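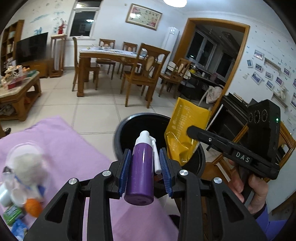

Two-finger grippers are what I'm comparing this week, both hand-held, both with a camera on board. I'm after pad grip, mostly. Parallel jaws get all the attention, but linkage arms like these are easier to live with on mixed objects. The purple pump bottle went between the blue ribbed pads, and round bodies like that are my first check on any new pad. The yellow pouch is a harder test, with all those folds and only a thin finger on it.

Posted in October
by Dralline bench notes
Filed under: Grippers & End Effectors

2/ The list for this round has 33 objects. Bottles, snack wrappers, battery cards, fruit, one fluffy thing. I used the same list on the Promico fingers last spring, so the numbers line up.

3/ Pads first. Ribbed rubber from Yüksel, 85 g of squeeze at the trigger before the arms start to move. That's light enough for a full evening. The smooth pads needed more and my thumb complained.

4/ Flat stuff is where I lose time. A coin cell card lying on cloth gives you no edge to get under. Best method so far is to push one fingertip into the cloth and let the card tip up. A long wrapper is easier: pinch it in the middle and the ends take care of themselves.
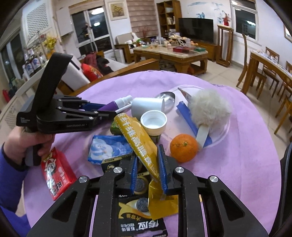
5/ Cameras

Wide lens at the wrist. I want both fingertips and plenty of table in view, and I get that. Shiny packets under ceiling lights are the weak spot. I lock exposure now and leave it alone.

6/ Logging runs through Warkbridge. 1773 clips so far, 4 dropped for sync. I can live with that.

7/ Still to do: softer pads, and the same list with the hands swapped. Left is my slow side. Results go up Sunday if the export finishes.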